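Do Color Buzzers Make People Faster? A Report on the Tray Task

Last updated 10th May
14 shares | 4 comments

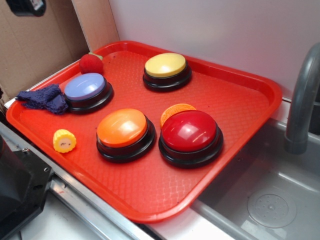 Our group started this project because of a claim Fabian read on a study-tips blog. It said that people react faster to warm colors than to cool ones, and it gave no source. Three of us thought it sounded reasonable. I thought it sounded like something made up to sell sticky notes. Our course, Everyday Measurement, asks for a project built from cheap objects you can put on a counter, so we picked push-button buzzers and tried to find out.

I should say up front that I wrote this report and I was the one who doubted it. Albertina Leitão checked my wording in the results section and made me take out two sentences.

What we used

The buzzers are the round kind with a domed cap that you hit with your palm. We used yellow, lavender, orange and red. They went on a red-orange plastic serving tray with a raised rim and a crosshatch pattern on the floor of it. We chose the tray so the buzzers could be carried in and out without being set up again every time. That was the plan, anyway. The dome caps are shiny and so is the plastic, and I think glare is a bigger problem than any of us admitted in our proposal.

We also had toy food, including a strawberry and a fruit slice, for the part of the task we called "clutter." The idea was that a real counter is never clean, and a person looking for a button has to look past other things. A crumpled dark purple cloth counted as clutter too.

What people did

Each person stood at the counter with both hands flat on the edge. Rodrigo Aguiar read a color out loud from a shuffled list. The person hit that buzzer and put the hand back. We timed from the end of the spoken word to the sound of the buzzer, using an audio recording that Fabian Baumgartner later went through by ear and by looking at the sound wave on his laptop.

We had 20 people, all students in our building. Nobody was paid. We did not ask about color vision until Albertina brought it up on the second afternoon, and by then most of the sessions were done. That is a real hole in the project and I don't see a way to patch it now.

We ended up with 2409 presses on the recordings. After throwing out wrong buzzers, double hits, coughs, and every press where Fabian could not tell where the word ended, we had 1617 left. I want readers to look at those two numbers before they look at anything else in this report. We lost a lot of data, and we lost it by having one person decide what was clean enough to keep. Fabian was careful, but he was also the person who brought us the blog claim. A second listener should have gone through the same recordings.

What we found

Red came out fastest. If we had stopped there, this would be a happy report and the blog would be right.

The trouble is where red was. For almost all of the first sessions the red buzzer was near the front of the tray, with orange next to it. Yellow and lavender were farther back. So the two buzzers we were calling "warm and fast" were also the two a hand gets to first. Yellow is a warm color too, and it did no better than lavender. To me that points at distance and away from color.

We tried to fix it. Rodrigo moved the buzzers around for the last eight people so that each color spent time in front. In those sessions the gap between red and lavender got small enough that I would not bet lunch on it. Fabian's reading is that eight people is too few to say red had no effect. He is correct about that. It is also too few to say it had one.

There is another thing that bothers me, which is the words. "Red" is one short syllable. "Lavender" has three, and you know what it is going to be long before the person finishes saying it. We timed from the end of the word, so lavender should have had a head start. It may be hiding some of the difference, or it may be making up for some other difference we don't know about. Using shapes on cards would have avoided this completely.

The clutter part

I expected this to matter and it mostly didn't. People said the toy food was distracting, and then their times looked like everyone else's. The one case where it seemed to slow people down was when a toy was right up against a buzzer, and there I suspect they were being careful not to knock it off the tray. That is a different thing from having trouble finding the color. We never recorded exactly where each toy was for each press, so I can't take it further than that.

The cloth did nothing we could measure. Albertina thinks it should stay in the report as a result. I think it should stay in as a lesson about adding things to a setup without a question attached to them.

What we would change

Put marks on the tray so every buzzer has a fixed spot, and rotate colors through the spots from the first session. Use a dull mat under them. Have two people go through the recordings separately and compare. Ask about color vision on the sign-up sheet. Drop the toys, or else make them the whole project.

I would also write down what result would change our minds before starting. We didn't, and so all four of us finished with the opinion we came in with, which is a bad sign for 1617 presses' worth of work.

Thanks to Cristóvão Brandão, who lent us the counter space and read the first draft.

Comments (4)

Valter Neves
Good write-up but you're being hard on Fabian. Somebody had to clean the recordings. Did the wrong-buzzer presses go up for any one color? That might tell you more than the times.

Albertina Leitão
We have those, they're just not sorted by color yet. I'll do it after finals. And the cloth IS a result.

Fabian Baumgartner
For the record, I still think red is faster. Happy to hand the audio to anyone who wants to redo the cuts.

Valter Neves
Send it over, I'll do the first afternoon.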